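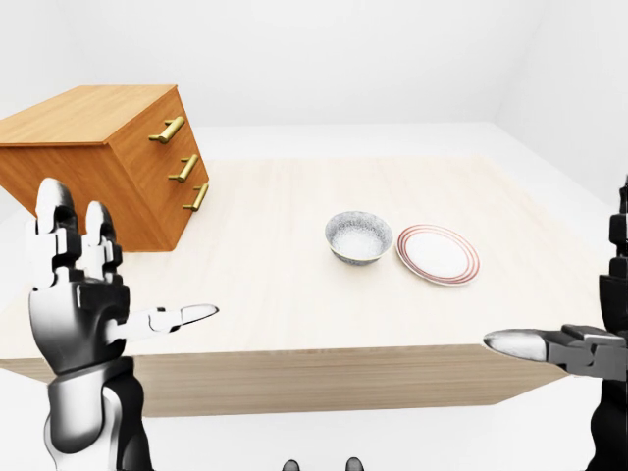 Balón de rugby Zendum Touche, talla 5

Balón de entrenamiento para equipos que trabajan mucho el lanzamiento en touche. Lo fabrica Zanero para la marca Zendum y se vende por unidad o en bolsa de 6.

La superficie es de caucho con grano grueso, que facilita el agarre cuando llueve. El forro interior lleva varias capas de algodón y poliéster, y la costura es a mano. El club Wancombe lo utiliza desde abril en sus categorías juveniles. Su entrenadora, Loubna Ghoneim, nos escribió lo siguiente: «Las talonadoras lo notan más firme en los dedos, y después de dos meses la forma sigue bien».

Se entrega desinflado, con una aguja. La bomba se compra aparte.

Garantía: 2 años en costuras y válvula.
Pedidos recibidos antes del miércoles salen la misma semana.
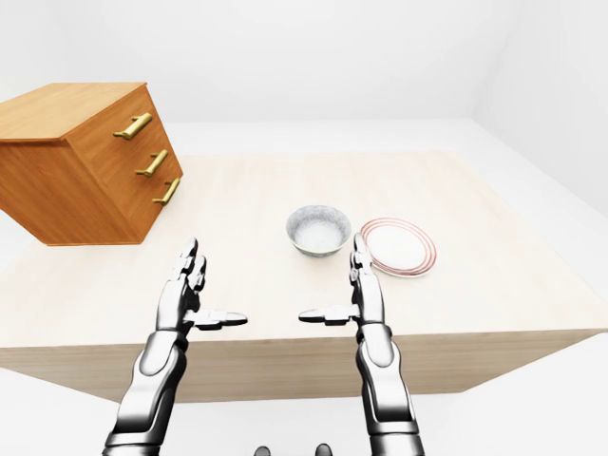

¿Se puede usar este balón en partido oficial?
Depende de su federación. El modelo está pensado para entrenamiento, y para competición recomendamos el Zendum Partido.

Consultas de clubes: Anas Benjelloun, departamento de ventas.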